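3.2 Cell setup and upkeep of the gripper model

The Thambiah cell is a simulated one: one arm, a parallel two-finger gripper, a wooden cabinet. Everything below refers to the left hand view unless noted. Earlier versions of the cell used a box handle, which any gripper can hold, so we moved to curved pulls. These are harder. The contact patch is small and the collision mesh matters a lot.

Setup order, same every time. Load cabinet, lock hinges, load gripper, zero the fingers, then unlock hinges. Doing it out of order gives a small pop at the first step and the zero is off for the whole run. Camera is fixed to the palm and is not re-posed between runs. Figure 3 gives views from the cell at different gripper poses.
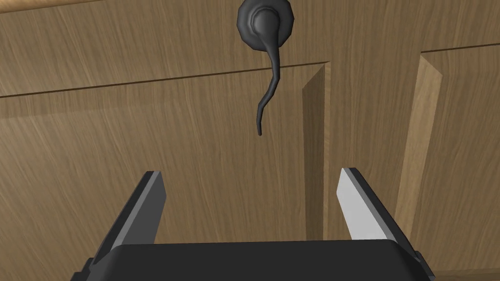

Figure 3. Gripper views in the Thambiah cell, simulated. Fingers open below a drop handle; further views follow in text.

Finger zero is checked before each batch of 20 episodes. Check is simple — close fully, read the gap, open fully, read again. If the two fingers do not travel the same distance the joint coupling has drifted and gets reset from the stored file. We had this happen 6 times in 498 episodes, always after a hard contact with the cabinet front. Reset takes one restart. No retuning of gains was needed.

Handle mesh was the bigger job. The visual mesh is faceted and was first used for collision as well, and the solver caught on the creases. Replaced with a chain of short capsules along the curve. Visual mesh left alone, so the handle still looks segmented in renders.

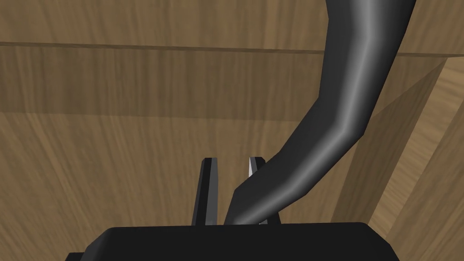
Bahman Sadeghi objected at this point in review that capsules round off the tip of the handle, and that a policy trained on them would learn a grip the real part does not allow. Fair point. We shortened the last capsule and reran a subset. Slip near the tip went up a little, slip elsewhere did not change. The shorter capsule is now the default and all numbers in Section 4 use it.

Friction on the finger pads is set by hand. One value for both pads, one for the finger backs. We tried seperate values per pad and saw no benefit. Contact margin should be kept small, a large margin makes the handle appear to be held before the pads reach it, and the logs then report a grasp that is not there. Worth checking in the contact log itself, the success flag wont show it.

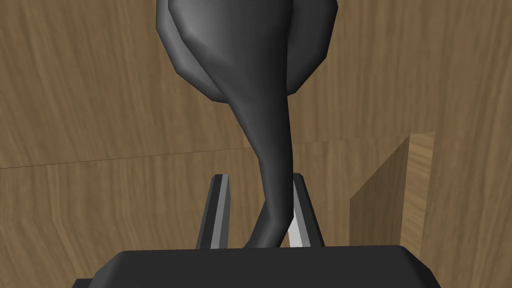 Lorena Daza asked whether the cell is restarted between grasps or only between batches, because leftover contact forces could carry over. Only between batches in the first runs. Since December we clear the contact cache after every episode, costs almost nothing. Longest run without a full restart is now 2814 steps.

Remaining fault: hinge stops. If the door is pulled past its limit the arm can stay loaded after release. Current workaround is to open the fingers, wait, retract, then reset the hinge. Not a real fix.

Comments (3)

Afroza Bepari
Which gap do you read for the zero, pad to pad or joint value? We got different answers from the two.

Urs Gruber
Joint value was useless for us after a hard contact. Pad to pad is slower but I'd trust it more.

Branwen Gittins
Same hinge stop problem in our setup. Softer stops helped some. Would like to see the capsule file if it can be shared.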